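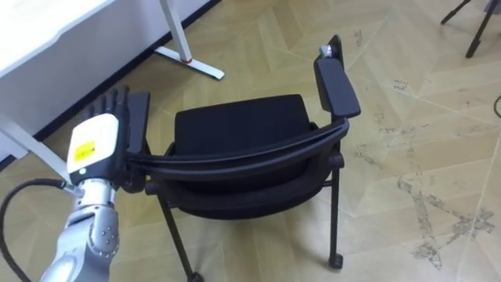 Informe de avance: reacondicionamiento del mobiliario de asiento

Proyecto Hepburn — sede de Kakstead
Destinatario: Fundación Stitetti, área de seguimiento de ayudas
Responsable del proyecto: Murdo Lennox
Fecha: 6 de julio de 2025

1. Objeto del informe

El presente documento da cuenta del estado de ejecución de la ayuda concedida para la revisión y reposición parcial de las sillas de la sede de Kakstead. Recoge los trabajos realizados desde el informe anterior, las incidencias detectadas y la previsión para el siguiente periodo.

2. Alcance y estado de la revisión

El inventario inicial comprende 661 sillas, distribuidas entre las salas de reunión, la biblioteca y las zonas de espera. Al cierre de este informe se han revisado 544. Las restantes corresponden en su mayor parte a la planta superior, cuyo acceso quedó restringido durante la renovación de la instalación eléctrica.

La revisión de cada unidad incluye la estabilidad de las patas, el estado del cojín y del respaldo, la fijación de los reposabrazos y la limpieza general. Los resultados se anotan en una ficha individual que se conserva en el archivo del proyecto.

3. Sillas negras con reposabrazos

Este grupo ha requerido una atención específica. Se trata de sillas de respaldo bajo y curvo, con asiento acolchado de tejido negro mate y patas metálicas delgadas. El tapizado del asiento se encuentra, en términos generales, en condiciones de uso, por lo que no se propone su sustitución.

La principal incidencia afecta a los reposabrazos. En 20 unidades se ha apreciado holgura en la unión con el soporte, donde va alojada una pequeña pieza plateada a modo de bisagra. Se ha procedido al reapriete en todos los casos. En tres de ellas el ajuste no ha sido suficiente y las sillas permanecen retiradas del servicio hasta la recepción de los recambios, solicitados a la empresa Drekero.

Los respaldos presentan marcas superficiales de roce que no comprometen su uso. Se ha optado por una limpieza con paño húmedo y jabón neutro, descartando los productos abrasivos por el acabado brillante de la pieza.

4. Protección del pavimento

Durante la revisión se constató que varias sillas carecían de protectores en las patas. Dado que una parte de las salas dispone de parqué, se ha dado prioridad a la colocación de fieltros en esos espacios. La actuación se ha completado en la biblioteca y continúa en las salas de reunión.

5. Desviaciones respecto al plan

El calendario acumula un retraso de tres semanas, atribuible a la restricción de acceso ya mencionada. El gasto se mantiene dentro de las partidas aprobadas y no se solicita modificación presupuestaria. Sí se solicita — a efectos de justificación — que la compra de recambios pueda imputarse al segundo periodo, aunque el pedido se haya formalizado en el primero.

6. Previsión

En agosto se abordará la revisión de la planta superior y el montaje de los reposabrazos pendientes. Las sillas reparadas se someterán a una segunda comprobación antes de su devolución a las salas. El próximo informe incorporará la relación definitiva de unidades conservadas, reparadas y dadas de baja, junto con las facturas correspondientes.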